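Flerine Room Tidying Project
Progress report to the Gedudus Fund
Nov 28, 2025

Period covered: October to date
Grant spent so far: 2,744 of the award

What we said we would do

The plan promised a sorted table in every shared room by now. We have done two rooms out of eight. I would not call that on track, and I doubt the original schedule was ever realistic. Bottles are the main holdup. People leave them with a little liquid in the bottom, and they can't go in a bin like that. The mesh wastebasket is fine for paper and a poor choice for anything that might leak.

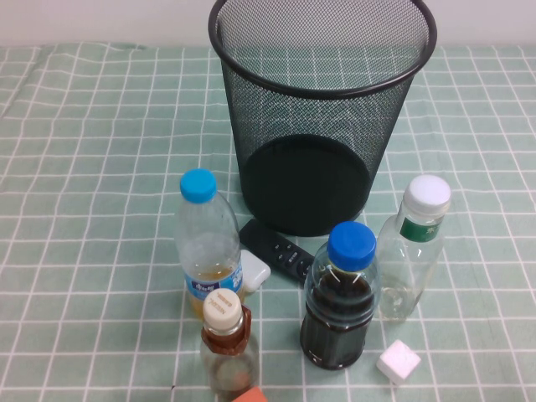

What the numbers say

Our log shows 257 items cleared. I would treat the figure with care. It puts a remote control and a bottle on the same line, and it doesn't show whether the item came back the next week. The Breathnach rooms were cleared in October and had to be done again.

Bottles with dark liquid in them are still set aside until someone claims them. I have seen no sign that the claim period helps.
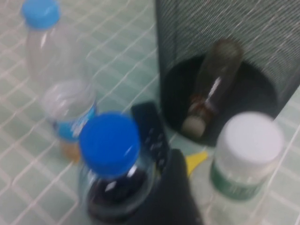

Dezső Szabó disagrees and wants the claim period kept through the Mesta rooms, on the grounds that soy sauce and tea cost money and people do ask for them back. We will keep it there and log each claim.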